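¿Acuchillar el parquet o dejarlo en paz? Segunda ronda

47 comentarios · 12 veces compartido

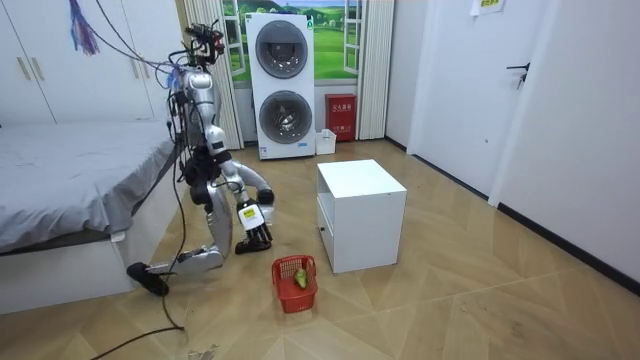
Parquet claro, cesta roja.

tarima_triste escribió:
Abro hilo nuevo porque el anterior derivó en una pelea sobre aceites y lo cerraron. Resumo para los que llegan ahora: piso en la calle Liria, parquet claro, barniz de la época en que se barnizaba como si fuera un barco. En el pasillo tiene un tono amarillento que mi madre llama «miel» y yo llamo otra cosa. He pedido dos presupuestos. Uno me lo quiere acuchillar entero y el otro me dice que con un lijado suave y una mano de barniz al agua voy servido. La diferencia entre los dos es de 911 euros, cifra que me aprendí de memoria porque la digo en voz alta cuando no puedo dormir.

¿Vosotros qué haríais?

Amrit Boychuk escribió:
Acuchillar. Siempre acuchillar. El lijado suave es lo que te venden cuando el operario tiene otra obra a las once. Si el barniz antiguo es al disolvente y le pones encima uno al agua sin quitarlo bien, a los pocos meses lo levantas con la uña. Lo sé porque lo he levantado con la uña.

pino_de_segunda escribió:
Ya empezamos. Amrit, tú recomendarías acuchillar una mesa de camping.

El acuchillado se come madera cada vez. Si las tablillas son finas y ya las han lijado antes, te quedas sin capa y asoman los clavos o la lengüeta. Antes de gastarte un euro, levanta el rodapié en una esquina o quita el perfil de la puerta y mira el grosor. Lo demás es literatura.

Amrit Boychuk escribió:
Lo del grosor se lo dije yo en el hilo cerrado, pero como lo cerraron por culpa de alguien que insistía en el aceite de linaza, ahí se quedó.

Kwadwo Acheampong escribió:
El alguien del aceite de linaza saluda.

Sigo pensando que el barniz es plastificar el suelo y llamarlo madera. En mi casa lleva aceite duro desde noviembre y las rayas las arreglo yo con un trapo un domingo por la tarde. ¿Que mancha el vino? Mancha. También mancha la camisa y no la barnizo.

pino_de_segunda escribió:
Kwadwo, con todo el cariño: tú no tienes perro.

Kwadwo Acheampong escribió:
Tengo suegro.

tarima_triste escribió:
Vale, he quitado el perfil de la puerta del dormitorio (ahora no encaja, gracias). De la superficie a la lengüeta no llega a 2 mm. No sé si eso es mucho o poco. Mi padre, consultado por teléfono, dice que «en sus tiempos no se medía».

pino_de_segunda escribió:
Es poco. Con menos de 2 mm yo no metería la máquina de banda ni loco. Un buen profesional te lo puede sacar, uno malo te deja olas. Y por el precio que te piden no sabes cuál te toca.

Amrit Boychuk escribió:
Aquí matizo, que también sé hacerlo. Con ese grosor, rotativa de disco y grano fino, nada de banda. Pero hay que quitar TODO el barniz viejo, no «matizarlo». Pregúntale al barato qué granos piensa usar y en qué orden. Si contesta «el normal», cuelga.

lola_rodapies escribió:
Yo hice el lijado suave hace dos inviernos, con un barniz Ferkomska mate, dos manos, y ahí sigue. En la cocina no, en la cocina se levantó junto al fregadero, pero eso es mi forma de fregar. Lo que sí cambiaría es el color: el mate sobre madera clara me dejó el salón con pinta de sala de espera de fisioterapeuta.

Kwadwo Acheampong escribió:
Aceite.

lola_rodapies escribió:
Kwadwo, por favor.

tarima_triste escribió:
Actualizo. El caro (Dratbridge, para quien pregunte por privado, aunque no tengo comisión ni ganas) ha venido a mirar y se ha pasado un buen rato de rodillas tocando juntas. Mantiene el acuchillado, pero con disco, y ha bajado un poco el precio en cuanto mencioné el grosor. El barato no ha venido. Pidió una foto por WhatsApp y contestó con un pulgar.

Amrit Boychuk escribió:
El pulgar es un presupuesto en sí mismo.

pino_de_segunda escribió:
Me duele darle la razón a Amrit, así que no lo voy a hacer. Pero que te pongan por escrito lo del disco y el número de manos. Y el secado. El último que conocí metió los muebles a las seis horas y el sofá sigue pegado.

chiba_sur escribió:
¿Y moqueta?

lola_rodapies escribió:
Moderación, por favor.

tarima_triste escribió:
Me han dado fecha para el 29. Hasta entonces tengo que vaciar el piso y averiguar cómo se vuelve a poner el perfil de la puerta. Si alguien sabe lo segundo, le leo.

Kwadwo Acheampong escribió:
Con adhesivo de montaje, un cordón fino por debajo y unos libros encima toda la noche. Luego puedes darle aceite.

3 personas siguen este hilo · Compartir (12)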